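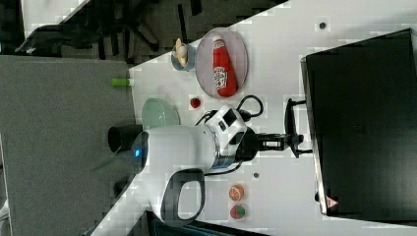 On the white tabletop. Photo: Tromby

FOR IMMEDIATE RELEASE

TROMBY WOULD LIKE ITS FONDUE SETS BACK
Kitchen lending library drops all late fees for December and promises not to look at you funny

RULLAU. Tromby, the kitchen lending library on Domínguez Street, will forgive every overdue item returned during the month of December. There is no form. There is no limit on how overdue an item may be. The oldest outstanding loan is a fish kettle, and whoever has it has presumably grown attached.

Members of Tromby pay $3 a month to borrow the things most people use once a year and store for the other 364 days: stockpots, cake tins in the shape of numerals, pasta rollers, the good carving knife. The shelves hold 2,100 items when everything is home, a condition last observed on opening day.

Late fees were introduced two winters ago to speed up returns. They had the opposite effect. Borrowers who were a week late stayed away to avoid a small charge, then stayed away because the charge was no longer small, and a number of them now cross the street when passing the shop. Tromby has large front windows and has noticed.

Under the amnesty, the balance on any account goes to zero the moment the item crosses the counter. Items may be returned dirty, although a quick rinse would be taken as a sign of good faith. Broken items are welcome too. So are single parts, including lids, blades and the little pusher from the food processor, which has left us with a food processor that is mostly decorative.

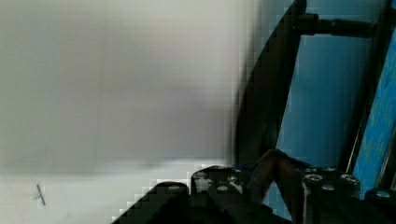 Close-up over a white surface. Photo: Tromby

Members who can't face the counter may use the drop shelf at Horum, the laundromat next door, which stays open until 11 p.m. and has a long tradition of asking no questions about what people carry in. Please leave items on the shelf. A waffle iron was recently found in a dryer, and Horum would prefer that this remain a single event.

The most wanted items this year are fondue sets. Tromby owns 15 and can currently locate 5. Requests for them start in the first week of December and become heated by the third. Bundt pans are also in short supply, along with both turkey-sized roasting racks and anything that makes a pizzelle.

In January, late fees will come back in a gentler form. Each overdue loan will be capped at $3, so that being very late costs the same as being slightly late. Tromby is aware of the flaw in this arrangement and has decided to find out how people behave.

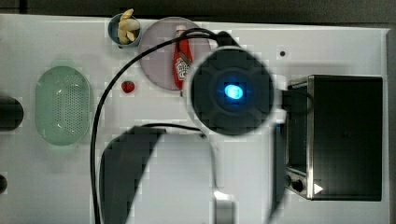
SATURDAY RETURN BREAKFAST

The amnesty opens with a pancake breakfast on the first Saturday of the month, from 8 a.m. until the batter runs out. Admission is one overdue item. Members in good standing may also attend, and will be seated with everyone else, where they are asked not to be smug. Coffee will be served in the lending mugs, which do not leave the building.

Anyone who has acquired a Tromby item by other means, such as a breakup, a move or a potluck that ended in confusion, can bring it along. Tromby marks its property with a green dot on the underside. Residents of Rullau are encouraged to turn over a pan or two before then.

New memberships will be available at the door, and first-time members may borrow up to three items. Fondue sets are subject to the waiting list, and the waiting list is subject to the rest of this press release.
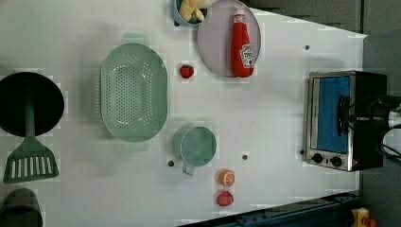
One member of long standing, reached by phone, said she was fairly sure her salad spinner belonged to her, that it had belonged to her for years, and that she would check the bottom of it when she got home. She later asked whether the breakfast would have real maple syrup. It will.

ABOUT TROMBY

Tromby lends kitchen equipment to members in Rullau and the towns nearby. The shop is open every afternoon except Monday and closes at 6 p.m., or slightly after if someone is running up the street with a stockpot.

Press inquiries may be made at the counter. Reporters with overdue items are covered by the same terms as everyone else.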